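FOR IMMEDIATE RELEASE

25 February 2023

Juvow Launches Follora, a Play Kitchen Set for Households Where Dinner Is Served at All Hours

Toy maker Juvow today announced Follora, a pretend-kitchen collection for children who have strong opinions about soup. The set goes on sale this week through the Juvow online store and at independent toy shops, and it brings together toy food, a knife for chopping it, and bowls and baskets for everything that never makes it to the plate.

Follora replaces the company's first kitchen line, Negi, which was built around a single leek. Negi sold well for a product that was mostly leek. Its owners wrote to Juvow in large numbers, chiefly to ask whether there might someday be a second vegetable. There is now a second vegetable. There are also several more, along with fruit, and the company would like everyone to know that it reads its mail.

The new line was worked out on a tabletop at Arkitum, the design studio that has handled Juvow's shapes and colors since the Negi days. Arkitum's brief ran to one page and asked for food a small child could name from across a room, in colors that would show up under a couch. Greens were pushed toward lime. Oranges were made very orange. A proposal for a tasteful beige turnip was heard out politely and dropped.

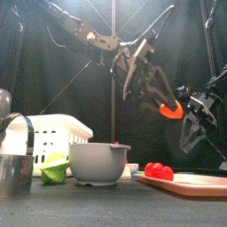
Does the toy food need to be kept apart from the real cookware?
Keep the two on separate shelves. The Follora pieces are made for pretend cooking only and should never go on a hot stove or into an oven, and a child who finds toy lettuce in the family stockpot will reasonably conclude that the stockpot belongs to them.

Juvow tested the collection with 197 families beginning in November. Each household got a set, a notebook, and no instructions, on the theory that children don't read instructions and adults don't either. The notebooks came back with 783 recorded meals. Soup led by a wide margin. Salad came second, though in many cases the salad was served in the soup.

The families also had a good deal to say about storage. Early sets came with a lidded box that had a fitted slot for each piece, and it was much admired by the adults at Arkitum. Parents reported that the slots were used correctly on the first evening. Juvow has since switched to an open basket with slotted sides, into which everything can be thrown from a moderate distance. Cleanup times fell, and so did complaints, apart from one about the noise.

The toy knife took the longest. Testers wanted something that looked like serious business, and a dainty paring knife was not going to satisfy anybody with a whole cabbage to get through. The studio settled on the broad, squared-off blade of a cleaver, kept it pale, and gave it a dark, narrow handle. It went through 28 versions, most of which differed in ways that only the people in the room could see and that those people discussed at length.
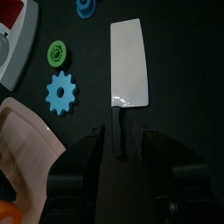 Chopping, according to the notebooks, is where most of the time goes. A typical young cook will chop for far longer than the recipe requires, then serve the item whole. Juvow considers this a sound approach and has made no attempt to correct it.

Testing also settled the matter of mixing. Toy food did not stay with toy food. Gears and chunky play nuts from other sets turned up as meatballs, onion rings, and, in one house, a wedding cake. The company had planned a small card suggesting that pieces be sorted by set at the end of the day. The card has been dropped. In its place is a blank menu pad, so that a bowl of gears can be written up properly and priced.

Pricing in the notebooks, incidentally, was steep. Juvow's will be lower.

The first production run is limited to 3000 sets. Each includes the toy fruit and vegetables, the cleaver, a mixing bowl, the slotted basket, and the menu pad. Negi owners will be glad to hear that the leek is back, in a smaller part.

Replacement pieces can be ordered one at a time from the Juvow store. The company recommends checking under the couch first.

About Juvow
Juvow makes toys for pretend cooking, pretend shopping, and the pretend washing-up that nobody volunteers for. Its products are designed with Arkitum and sold online and through independent shops.

Press samples and retailer inquiries: please use the contact form on the Juvow website and put "Follora" in the subject line. Messages with "leek" in the subject line go to a different folder, and it is very full.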